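Robot arms on the returns bench, 5 weeks in
Forum: Warehouse and Back Room > Automation at work

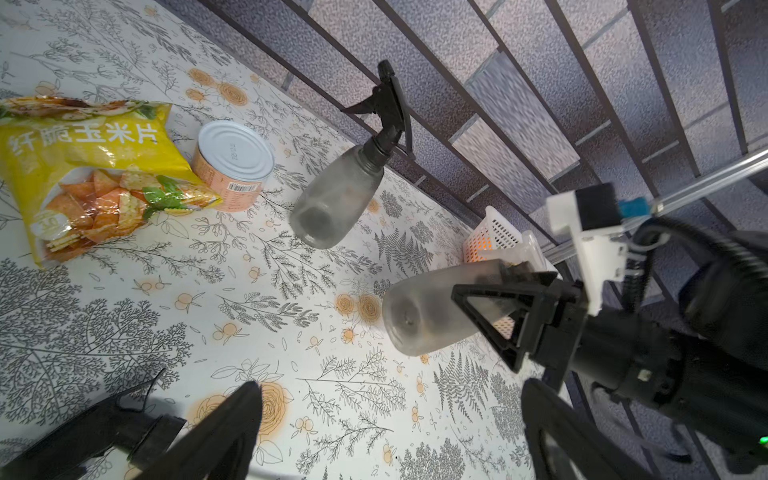

Returns bench, spray bottles again. Corn chips and a can waiting on the left.

benchrat_17
Posting an update because a few of you asked in the spring. I work returns at Skusbridge, household and grocery, mixed totes. We now have arms doing the first sort and I love it more than I expected to! My wrists used to be done by lunch. Now I set out the odd stuff, watch the grips, and fix whatever gets dropped or put in the wrong basket. There are 4 of us on the bench, same as before, but we trade off every hour and the one who's off the arms does damage checks, which used to get skipped when we were slammed.

troltby_nights
Glad it's good for you. At our place they said "same headcount" too and then didn't replace the next two people who left. Ask what happens in December when the temps would normally come in.

benchrat_17
Fair question and I did ask. Soudabeh (Golestani, our lead) says temps are still booked, 14 of them, but they'll train on the arms too. I'll believe it when I see the schedule, but she's been straight with us so far.

pallet_jill
How is it with the frosted bottles? Ours hated anything see-through. Bags were worse, it would pinch a corner and the whole thing swung.

benchrat_17
Bottles lying down are decent, trigger heads are the pain. It wants to grab the body and then the trigger catches on whatever is next to it. Chip bags I still mostly do by hand. Cans are easy if they're standing up.

Despina M-V
I run training at Grincombe and the part I'd push for is written down time for the people teaching the thing. Our crew spent whole shifts nudging and re-showing and it was counted as "idle" because their own pick numbers went down. Took a grievance to get that fixed. Great tech, though. I'd never go back to the old bench.

troltby_nights
^ this. Same here, except we lost ours.

benchrat_17
Ooh, that's a good one, I'm going to bring it up. Right now our rates are frozen during the trial but I don't know what happens after.

oldforklift
I don't get the excitement. I could clear that table in the time it takes the arm to pick up one bottle.

benchrat_17
So could I! For the first hour. Come see me at hour seven.

pallet_jill
lol yes. Mine is slow too, but my shoulder quit clicking and I learned to do the grip settings myself, so I'm not waiting on a tech every time. That part is fun.

troltby_nights
Did they bump your pay for doing the settings?

pallet_jill
Not yet. Review is in December.

troltby_nights
Get it in writing before then.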